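海外ドラマ・配信 > 作品の内容について
「ウェインライト」シーズン3最終話、あの死は信じていいんでしょうか(ネタバレあり)

Keyvan Golestani

シーズン3を最後まで見ました。以下、全部ネタバレです。未見の方は閉じてください。
Zistisの字幕版で見ています。吹替は途中でやめたので、吹替だけの台詞があったらすみません。

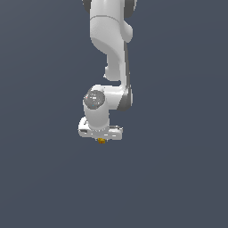
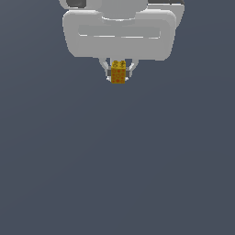
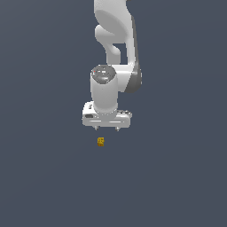
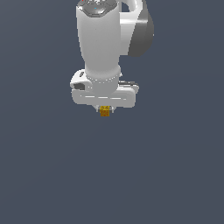
灰青色の背景とロボットの腕や手先(いずれもCG)

オリンが死んだことになっていますが、私はまったく信じていません。理由を書きます。

まず、遺体が映りません。製粉所が燃えて、ティルダが川岸で膝をついて、次の場面ではもう葬儀です。棺は閉じたまま。この作品はシーズン1の頃から、死んだ人間の顔をしつこいくらい映してきました。郵便局長のときなんて、こちらが目をそらすまで映していたじゃないですか。それが主役級に限って閉じた棺というのは、どう見ても逃げ道を残している気がします。

それから、指輪の件。葬儀のあとで保安官がティルダに指輪を渡しますが、オリンは納屋の場面で指輪を外して棚に置いているんです。火事の前です。だとすると、あの指輪は遺体から取ったものとは言えないはずです。保安官は「彼が身につけていた」と字幕で言っています。誰かが嘘をついているか、脚本が忘れているか、どちらかです。

ところが感想を検索すると「号泣した」「見事な退場」ばかりで、指輪の話をしている人がほとんど見つかりません。私が見落としているだけなら納得したいので、次の点を教えてください。

・オリンは本当に死んだと見ていいのか
・指輪は伏線なのか、ただのミスなのか
・最終話は64分と案内されていたのに、手元の再生時間だと2分ほど短いです。何か削られているんでしょうか

「そこまで気にせず楽しめばいい」という回答は、申し訳ないですがいりません。シーズン2の終わりにも同じことを言われて、結局あの手紙は偽物でした。

（補足）
見直しました。納屋で指輪を外すのは夜の場面で、翌朝の台所の場面では左手がずっと上着のポケットに入っています。つまり、また着けたかどうかは映像からは分かりません。少し弱気になりましたが、質問はそのまま残します。

夜ふかし麦茶

死んでないと思います。
ああいうのはだいたい戻ってきます。次のシーズンの途中で帽子をかぶって後ろ姿で出てきて、振り向いたら彼、というやつです。指輪は気づきませんでした。
でも個人的にはもう戻ってこなくていいです。ティルダが毎回あの人のせいで遠回りするので。ピメリッツの町の人たちの話をもっとやってほしい。パン屋の弟はどうなったんですか?

Mamta Joshi

順番に書きます。長いです。

棺について。「閉じているから怪しい」というのは、私はあまり買いません。火事で亡くなった人の棺を開けておくほうが不自然でしょう。郵便局長は毒でしたから、顔を映すことに意味がありました。唇の色でティルダが気づく、という筋だったので。あれは演出の都合で映していたのであって、この作品に「死者の顔は必ず映す」という決まりがあったわけではないと思います。実際、シーズン2で牧師の母親が亡くなったときは、玄関の靴しか映っていません。あのときは質問者さんも疑わなかったのでは。

ただし、死んだと確定しているとも思いません。確定させる気があるなら、検死をした医師に一言しゃべらせれば済む話です。あの医師は葬儀に来ているのに台詞がなく、帽子を持って立っているだけでした。どちらにも転べるように書いてある、というのが私の見方です。契約がまとまるかどうか分からない俳優がいるとき、連続ドラマがよくやる書き方です。感動的な退場だと褒めている人たちは、次のシーズンで彼が戻ってきたら何と言うつもりなんでしょうね。

指輪について。ここが面白いところで、私はミスのほうに傾いています。伏線好きの方には嫌がられるでしょうが、根拠はあります。

シーズン3は小道具のつながりがかなり雑です。ティルダの手紙の封蝋は割ったはずなのに次の回で元に戻っていますし、保安官の腕章は同じ会話のあいだに右と左を行き来します。帳簿の表紙の色も変わりました。ファンの集まる掲示板では、そのたびに「偽の手紙だ」「双子の保安官だ」と盛り上がりましたが、どれひとつ回収されていません。双子説を唱えていた人たちは静かになりました。指輪だけが例外的に緻密な仕掛けだった、と考えるのは少し虫がよすぎませんか。

補足で書かれた台所の場面、私も確認しました。左手はおっしゃるとおり見えません。あれが意図的に隠しているのか、寒い朝の芝居として手を入れているだけなのかは、見る側には決められないと思います。父親役の人も同じ場面で手をポケットに入れています。

字幕の「彼が身につけていた」については、元の台詞をよく聞くと、保安官は「彼のものだった」くらいの言い方をしています。身につけていたとまでは言っていないように私には聞こえました。聞き取りに自信満々というわけではありませんが、少なくとも遺体から外したとは言っていません。納屋の棚から回収して渡した、でも台詞として通ります。そうなると矛盾そのものがなくなります。Zistisの字幕は意訳が多くて、シーズン1でも「叔父」が「父」になっていて話が分からなくなった回がありました。推理の材料に字幕の語尾を使うのは危ないです。

再生時間について。これは削除というより、前回までのあらすじの有無ではないでしょうか。Zistisは続けて再生すると冒頭のあらすじを飛ばします。私の環境では、作品ページから最終話だけを選んで再生したら、案内どおりの長さになりました。設定で自動再生を切ってから、もう一度開いてみてください。これで直らなければ別の原因ですが、その場合は私には分かりません。

「放送版にだけオリンの生存を示す場面があった」という書き込みも見かけましたが、画面写真を出した人をひとりも知りません。Rekness局で録画したという人に尋ねても、友人が見た、という返事でした。そういう話は出どころが出るまで放っておくのがいいと思います。

私の予想も一応書くと、オリンは戻らず、代わりに製粉所の火をつけた人間の話になると見ています。外れても責任は持ちません。シーズン2のときは、手紙は本物だと言い張っていた側なので。

Keyvan Golestani

お二人ともありがとうございます。

再生時間は解決しました。自動再生を切って開いたら、あらすじが出て64分になりました。自分が疑っていたより話がずっと地味で、少しがっかりしています。

字幕については、言われてから音声だけで聞き直しました。確かに「身につけて」に当たる言葉は聞こえません。ここは私の負けです。

ただ、小道具が雑だから指輪もミスだろう、という理屈にはまだ納得していません。封蝋や腕章は誰も台詞で触れていないのに対し、指輪はわざわざ保安官が手渡して、ティルダの手のひらに長々とカメラが寄ります。あれだけ大事に扱っておいて、どこから出てきたかを考えていないなんてことがあるでしょうか。この作品ならある、と言われると困りますが。

医師に台詞がないのは気づいていませんでした。むしろそちらのほうが気になってきたので、葬儀のところをもう一度見ます。
パン屋の弟は、港へ行くと言って出ていったきりです。私も待っています。

Mamta Joshi

追記です。
手のひらに寄るのは、シーズン1で指輪を受け取ったときと同じ構図の繰り返しだと思います。感情の場面として撮っていて、出どころまで考えていない、というのは十分ありえます。撮る人と小道具の記録をつける人は別ですし。

とはいえ、手渡しの場面が重いという点は認めます。もし次で納屋の棚が映って、そこに指輪がまだ置いてあったら、私はここに戻ってきて謝ります。棺の件については謝りません。

夜ふかし麦茶

パン屋の弟、港でしたか。ありがとうございます。見直すほどではないのでこれで寝ます。
指輪はティルダが納屋で拾って保安官に預けた、じゃだめなんですか?

Keyvan Golestani

だめです。ティルダは受け取ったときに驚いた顔をしています。
ベストアンサーは再生時間の件でMamta Joshiさんにします。オリンについては解決済みにしたくないのですが、この欄は分けられないようなので、次のシーズンが来たら新しく質問を立てます。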